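Moving the whole blog to a new host, and other ways to lose a month

Posted 6/1/20

So if you tried to get on here in the last few weeks and got a blank page, sorry! I was moving everything over to Ilier, my new host, and it took a lot longer than the evening I'd set aside for it.

I'd been with Konar since I started writing here and I was mostly fine with them. Then they put the price up, and then they put it up again, and when I asked support about it I got a very cheerful reply telling me about a premium plan. I don't need a premium plan. I write about soup and bus trips and whatever I've been reading.

The export was the easy bit. One button, one big file, 1,079 posts in it. I had no idea I'd written that much, and I'm a little alarmed by it. The import was where things went sideways. Ilier took 902 of them and then just stopped, no error message or anything, and it was two days before I found out that a stray symbol in one old title (a post about a yard sale, of all things) was choking the whole thing. I fixed the title, ran it again, and in came the rest.

Then the comments. Some of you have been commenting since the Skunbridge days, when I still lived over the bakery and posted every single morning, and I really didn't want to lose those. They came across, but all the replies are in one long flat line now, so a few old conversations read like people shouting past each other. I kind of like it? I may fix it in September when things are quieter.
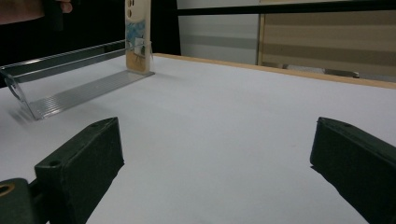

The other thing I did was go back and read a lot of the early stuff. Oh boy. I used so many exclamation marks (I know, I know) and I apparently thought every post had to close with a question so people would write in. I took down more than 40 that were only links to sites that don't exist anymore. The rest can stay, even the long complaint about the parking in Morrison, which I still stand behind.

A few things are still broken. The search box finds nothing at all, the archive page lists every month twice, and the email sign-up is off until I work out where it's sending people. If you were on the old list you should still be on it - if you don't get a note from me by the end of the week, leave a comment and I'll add you back by hand.

Next up is the second half of the train trip, which I've owed you for ages. It's half written and it's mostly about sandwiches.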